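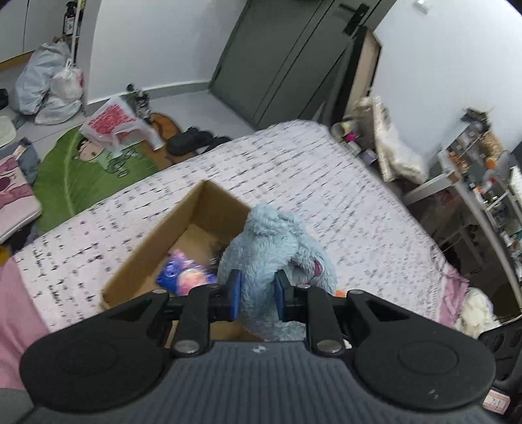
Packing up a kid's room: soft toys first or last?

Forum: Moving House > Kids' rooms

marigold_tin
Hi all, long time reader, hardly ever post. We're moving on a Saturday in December and I've finally started on my daughter's room. I've got a plain cardboard box open on the bed and so far I'm doing toys, starting with her fluffy light-blue fellow with the floppy ear. He's called Turnidik (she was two, don't ask). There's a purple package in the box as well, pink and white circles all over it, and I'm already wondering if I should be mixing that sort of thing in with plush.

So my question is, do the soft toys go in first or last? My sister says do them now because they're easy and it feels like progress. My husband reckons leave them till the morning of the truck. Meanwhile there are pink blankets and cushions everywhere and I have no idea what order any of this is meant to happen in. She's four, if that matters. The drive is 300 km and we'll be sleeping at the new place that night.

gumboot_gal
Last! Last last last. I packed my son's toys a fortnight early and we had a fortnight of bedtime tears and me out in the garage with a torch at ten at night going through boxes. Whatever she sleeps with stays out until she's physically in the car.

Do the books and the off-season clothes first. They're heavy and boring and she won't miss them.

Ebihara_T
I'd go the other way, with one exception. Pick the one or two she sleeps with and keep those out. All the others go now. Soft toys take up a ridiculous amount of space in your head as well as in the room, and once they're gone you can see what you're dealing with.

We moved from a flat to a house last year and the plush came to three big boxes. I didn't believe it until they were stacked in the hall.

marigold_tin
Three boxes?? Oh dear. I was hoping for one.

pegs_and_all
Don't box them at all, that's my two cents. Plush is the best packing material you already own. I used ours round the lamp and the night light and down the sides of the box with the china money box in it. Saved me buying a roll of wrap, and everything came out fine at the other end.

gumboot_gal
Yes but then you're hunting for the rabbit in a box marked LAMP.

pegs_and_all
So write RABBIT on it too! I had one that said LAMP, BEAR, OTHER BEAR, SOCKS. The removalist thought it was hilarious.

Asger Lykkegaard
Can I put in a word for vacuum bags? I know some people hate them. We got 16 soft toys into one bag the thickness of a sofa cushion. I used the Bamotix ones with the slider and they held the whole way.

wrenhouse
Please don't do that with anything shaggy. I did it to a long-haired toy dog and he has had a crease across his face ever since, poor love. I've washed him, brushed him, hung him on the line in a stiff breeze, and he still looks like he slept on a ruler. Short plush is probably OK for a day or so. Anything with long fluff should go in a box with a bit of room.

Asger Lykkegaard
Ours were only in the bag overnight, so maybe that's the difference. They puffed back up by lunch. How long was your dog in there?

wrenhouse
Um. Eight months.

Asger Lykkegaard
Well then!

wrenhouse
OK, fair. But I still wouldn't do it to a favourite.

marigold_tin
No vacuum bag for Turnidik then, he's very shaggy. What about the pillows and cushions though? She has a couple of creamy beige ones up at the head of the bed, and there's a pink cushion with a flower print that lives on the floor half the time. I'd rather not give a whole box to each cushion.

Ebihara_T
Pillows can go in a bag, no worries at all. Or do what we did and stuff them into the clean doona cover, tie the end in a knot and throw it in the back of the car. Then at the other end you open one bundle and you have a bed.

Same with the sheet. Strip the bed last thing and put the sheet straight in with the pillows. Is it a big bed? If so you'll want it made up before anybody is tired and grumpy, and I include the adults.

marigold_tin
It is big, yes. She has the old spare room bed, white sheet with the little black and grey dashes on it. I use it as my packing table, which is lovely for my back but does mean I have to clear the whole lot off every night before she can get in. I've been doing the box shuffle at 7 pm all week.

pegs_and_all
The box shuffle, ha! I know it well. Get a folding table. Or do one box at a time and tape it up before you stop, then at least it can be stacked.

marigold_tin
I can't tape it, she keeps wanting to check he's all right in there.

pegs_and_all
Oh bless her.

gumboot_gal
See, that's exactly what I'm saying. Take him out of the box! Give him a seat in the car and be done with it.

tillerman
Dad of three here, and I'll disagree with nearly everybody. Let her pack him. Mine were dead against the whole move until I gave each of them a box and a marker and told them it was theirs to fill. I didn't touch a thing. Did they pack sensibly? No. One box was a single gumboot and a colander. But they carried those boxes out to the car themselves, very proud, and opened them first thing at the new place.

You need a small box though. The big ones get too heavy for them to lift and then they're cross.

Asger Lykkegaard
I like that. We didn't let ours help, and I regret it a bit.

wrenhouse
I tried it and it took the whole afternoon to pack one box, then she unpacked it again before tea. Depends on the kid! And on how many afternoons you've got left.

marigold_tin
Tillerman, I love this. I'll try it after kinder tomorrow. I'll keep her own box separate from mine.

Next worry: the little bits. There's a cluster of things up near the pillows, a white container, a wee lavender box, something pink, and every surface in the house has a pile just like it. If I put them in with the soft toys I'll never see them again, will I?

pegs_and_all
Zip bags. One bag per surface. Write where it came from on the bag and put all of those bags in the one box. When you get there you tip each one out on the matching surface and the room looks like her room straight away. I did it for my own bedside table too and it was the smartest thing I did all move.

gumboot_gal
Agree with this one. (See, I can agree with people.)

Ebihara_T
Shoeboxes instead of bags, if you've got them. Zip bags slide to the bottom and anything with a corner pokes through. I'm also a bit over plastic. But the one-per-surface idea is good.

tillerman
Has anyone mentioned tape on the bottom? Two strips along the seam and one across each way. I lost a box of puzzles down a flight of stairs in the rain, and I still tell people about it at parties.

wrenhouse
And don't mix loose things with the plush if there's any chance they'll leak. Bubble mix, paint, shampoo, slime, all of that goes in a tub. I don't know what's in your purple package, but if it's anything squishy I'd have it out of there.

marigold_tin
It's a present from her nan, still sealed, nothing that can leak. She's allowed to open it at the new place so I thought it could go in with the toys and be a nice surprise. I might move it to the car bag so I know where it is.

gumboot_gal
Good call. Car bag list from me: the toy she sleeps with, pyjamas, toothbrush, one blanket that smells like home, snacks, a change of clothes, the present. DON'T wash the blanket first. I washed ours and it was a disaster, he said it was the wrong one.

marigold_tin
Oh gosh, I was going to wash both the pink things tonight! There's a blanket, and another bit of pink fabric all scrunched up over the side of the bed. I'll leave them be. The white clothes piled up there can still get a run through the machine though.

Asger Lykkegaard
What did people pay for movers, if you don't mind me asking? We were quoted $1,170 by Ishida for a two-bedroom place and I nearly fell over, but that did include them taking the beds apart.

tillerman
Sounds fair to me if they're doing the beds. The beds are the worst part. I'd pay just to never look for that little Allen key again.

pegs_and_all
Tape the key and the bolts in a bag to the bed rail. Not in your pocket. Ask me how I know.

Ebihara_T
Are you keeping the bed, marigold? If you are, I'd measure the new room. Ours went in with the wardrobe door opening only as far as my elbow.

marigold_tin
Keeping it! I've measured twice and it fits, as long as the low shelf goes on the other wall. We're getting her a Stornia toy chest for the end of it as well, so hopefully all this lot has somewhere to live that isn't the floor.

wrenhouse
Check the lid on the chest, slow-closing if you can. Little fingers.

marigold_tin
Will do, thanks.

(next day)

marigold_tin
Update for anyone still reading. She got her own small box and a purple marker. She has packed: a sock, half a train track, a wooden spoon from my kitchen and the lid of something. She would NOT put Turnidik in it. He's riding up the front with her dad apparently, and she's in the back with the snacks. So gumboot_gal wins, and tillerman sort of wins too.

I did the other soft toys after she'd gone to bed, minus two spares in case of emergencies. It came to two boxes, Ebihara_T, so I feel quite smug. Fitted sheet and pillows are going in the doona cover on the morning.

tillerman
The wooden spoon is a great choice. You'll want it for the first night's pasta.

gumboot_gal
I'll take the win! Good luck with the drive. Stop for a play at the halfway mark even if everyone says they're fine.

Ebihara_T
Two boxes, very good. Have you looked under the bed yet?

marigold_tin
...I have not looked under the bed.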